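Lettre technique du réseau Ason — Traçabilité des fils de suture : ce qui change en septembre

Le nouveau module de gestion des consommables stériles sera mis en service en septembre dans les établissements du réseau Ason. Il remplace la saisie manuelle des numéros de lot, maintenue jusqu'ici en parallèle du logiciel Hivisov. Le catalogue commun compte désormais 3556 références, toutes spécialités confondues, dont une part importante de doublons hérités des anciennes bases locales.

La reprise des données a été conduite par Vesela Berisha et Teodor Stanciu. Les libellés ont été normalisés selon un ordre fixe : matière du fil, caractère résorbable ou non, calibre, longueur, type d'aiguille, courbure. Les abréviations propres à chaque site sont supprimées. Une référence dont le calibre n'était exprimé que dans l'ancienne notation décimale porte maintenant les deux valeurs. La recherche accepte l'une ou l'autre.

Le lot et la date de péremption sont lus sur l'étiquette du sachet individuel. La lecture sur la boîte reste possible à la réception, mais elle ne vaut pas enregistrement au bloc. Un sachet ouvert et non utilisé doit être déclaré comme tel — le motif est obligatoire — et sort du stock au même titre qu'un sachet posé.
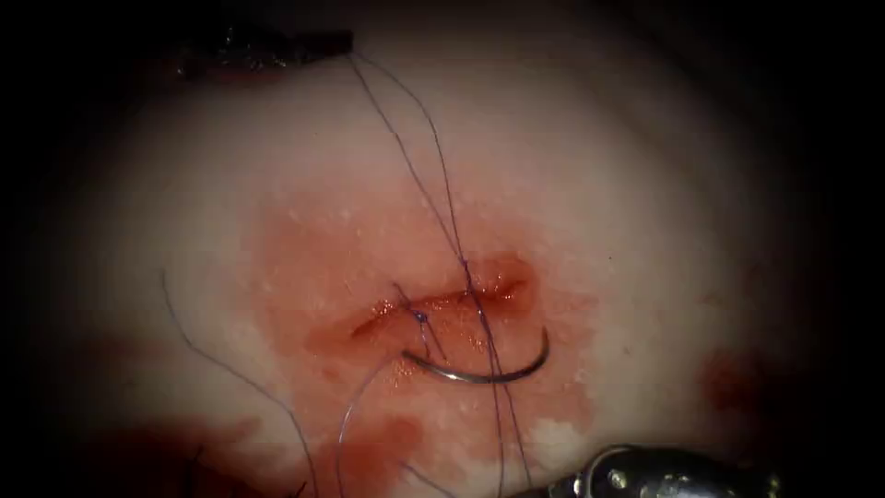
Incision courte sur tissu clair, lèvres légèrement surélevées.

Pour les interventions comportant plusieurs plans de fermeture, chaque fil est rattaché au plan concerné. Le formulaire propose six plans au maximum. Au-delà, il faut ouvrir une seconde fiche et la lier à la première par le numéro d'intervention. Sigita Paju signale que ce lien n'est pas encore repris dans l'export mensuel ; la correction est prévue dans la version suivante.

Les seuils de réapprovisionnement sont recalculés chaque nuit à partir des sorties réelles. Ils ne tiennent pas compte des dépôts en consignation, qui conservent leur circuit propre avec Gusuvow. Les pharmacies qui souhaitent figer un seuil peuvent le faire référence par référence, avec une durée de validité de six mois.

Les lecteurs portatifs déjà en place restent compatibles après mise à jour du micrologiciel. L'opération se fait sur socle, batterie chargée. Les demandes d'accès au module sont à adresser à Jaqueline Ocampo, avec le code du service et le profil souhaité (lecture, saisie ou validation).

À lire également
Étiquetage des plateaux recomposés : rappel des règles
Hivisov : calendrier des coupures de maintenance
Péremptions courtes, la procédure de transfert entre sites
Inventaire tournant : le retour de Lertchai Saithong

Dernière mise à jour : septembre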